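Sticky Drawers, Squeaky Hinges

A drawer that sticks in October will run fine by spring, so put the plane down. Pull the drawer, rub a candle stub along both runners, and work it in and out a few times. My Skurndale dresser has had this treatment for over 40 years and sulks only when it rains.

Hinges want one drop of oil. People give them 4, then wonder about the brown streak on the door frame.

Loose knob? Clear nail polish on the threads, tighten, and leave it alone overnight. Leaving it alone is the hard part.
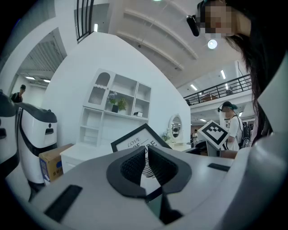 Tie back long hair before leaning in close.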